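Bellow soft fingertips, tried out in the Wunow workshop simulator
Posted 31st December

I bought the Bellow fingertip pack in August, meaning to review it the same week. A license problem ate the first month and my own filing system ate the rest. I ran it on the stock arm in the simulated workshop against the Testa hard tips, which come free and feel like it.

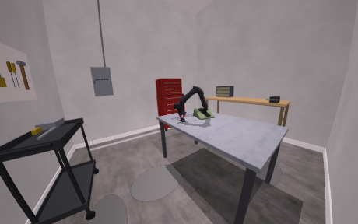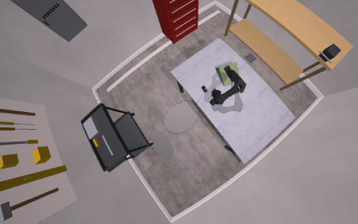
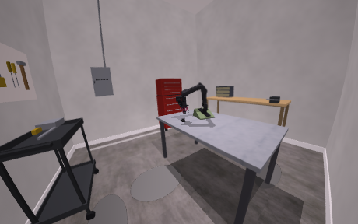
The Bellow pack is 2 files, a fingertip model and a contact profile, and the installer wants them in different folders without saying which. I guessed right on attempt 7. Once loaded, the tips behave well on anything with a flat side. Small dark parts are harder going, and the black piece lying on the tabletop is the sort of thing I mean: low, with not much height for a fingertip to get hold of. Testa tips pinch a part like that and squirt it across the table. Bellow tips give a little, think it over, and usually hang on, provided you drop the closing speed to 6 on the Brimon controller. Leave it at the default and you are back to squirting.

Shadows on the table are soft enough that my Brimon vision plug-in stopped mistaking them for parts, once I had updated it to build 2254. Before that it made several confident grabs at nothing.

Gripes: the manual is a single page and half of it is the Bellow logo. Wrist rotation resets whenever you swap tips. The contact profile also slows everything down, so a run that used to take a coffee now takes a coffee and a sandwich.

Good: grip on low parts, no crashes, support wrote back the same day (to tell me to read the manual).

I'm keeping them on. The Testa tips stay installed too, for boxes, and for when I'm in a hurry.

Four stars out of five. The missing one is for the folders.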